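Spare cables: a truce

Every December I open the hall closet looking for the extension cord and out comes a knot with a printer attached. Over the years I've bought tie kits, a label maker from Wokholm and a hanging organizer that now organizes dust. What finally helped was one blue bin and a table with nothing much on it but the drinks, pushed back against the wall.

Set the bin in the middle, open side up. Small is good – a big bin is just a closet with a handle. Bring cables over one at a time. Dumping the lot on the table moves the knot to better lighting.

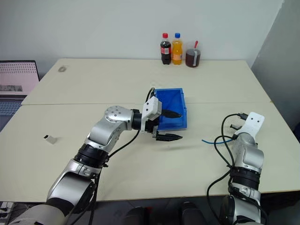

Jin wrote in to say a bin only hides the mess, and that hooks on the back of a door work better. Fair enough, if your door has room. Mine already holds 23 tote bags.

Run each cable through your fingers from one end to the other before you decide anything. You're feeling for kinks, nicks and whatever the cat did.

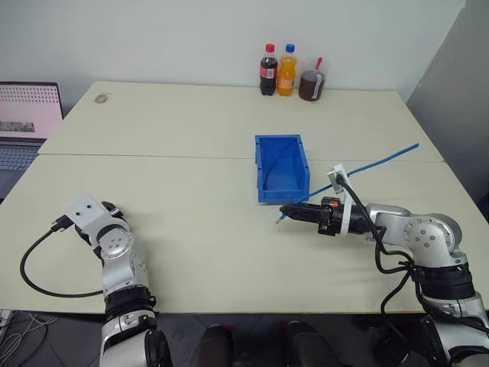
Coil it in loops as wide as your hand and let it turn the way it wants to. Winding it around your elbow feels professional and puts a twist in it that will outlive you. Two loops of soft tie will hold it.

Network cables get one extra look, at the plug.

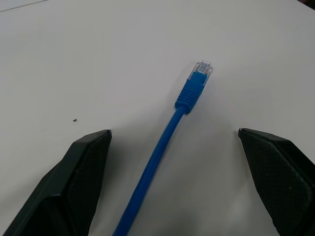
The little clip is the part that goes. Once it snaps, the cable slides out whenever someone vacuums, so store these with the plug tucked inside the coil. I keep three spares, in different lengths. The rest went to my brother-in-law, who was too polite to refuse.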